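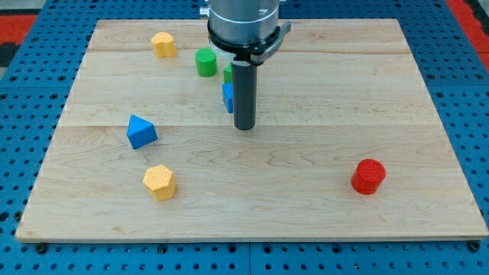
**How long should I leave a new worktop before the second coat of oil goes on?**

Overnight at least, and longer if the room's cold.

---

**pudell_road** — 9/28/20

That's what the tin says anyway. Mine is still tacky after two nights. Kitchen has no heating at the mo, boiler man keeps moving the date. Do I wait or wipe it off? It's a Veltwood top, paid £516 for it so dont want to wreck it.

---

**grainofsalt**

Too much oil. Everyone does it first time. Rag with a bit of white spirit, rub hard, leave the window open. Then thin coats. Really thin, should look like you've hardly put any on.

---

**Ela_Szewczyk**

Disagree about the white spirit. Fresh oil on top, leave it ten minutes, then wipe the whole lot off with old cotton. Softens the sticky stuff and it lifts. Did mine that way in January with no heating either and it was fine by the weekend.

Elżbieta

---

**grainofsalt**

More oil to fix too much oil, hmm. Works if you wipe it ALL off. Most people don't.

---

**pudell_road**

Which cotton, does an old tea towel count? And did you do the underside? Fitter said not to bother.

---

**Zdz_B**

Do the underside!! Fitter won't be the one looking at it when it cups. Ours was left bare over the dishwasher and lifted at one end, had to take the whole run out. 19 screws and a very bad mood. Two coats underneath, three or four on top, extra round the sink cutout and on any end grain.

Tea towel's fine if it's not fluffy.

---

**grainofsalt**

Agree on that one. Also lay the rags out flat outside till they're dry, don't ball them up in the bin. They can catch fire, seriously.

---

**mrs_dodell_st**

Varnish. Sorry but oil is a hobby. We had oil for years and I was out there every few months with a rag, black marks round the taps regardless. Varnished it, done.

---

**Ela_Szewczyk**

Until it chips, and then you're sanding the lot back. With oil you do the one patch — 80 grit on the bad bit, then finer, then oil. Half an hour.

---

**mrs_dodell_st**

Half an hour every time tho. I've got kids.

---

**pudell_road**

Ok did Ela's way on a bit behind where the kettle goes. Sticky's gone, looks a touch duller than the rest. Doing the rest tonight, underside when my brother's round to help lift. Will leave varnish for now, sorry mrs d

---

**Zdz_B**

Dull is ok, next coat evens it out. Get a heater in there if you can borrow one.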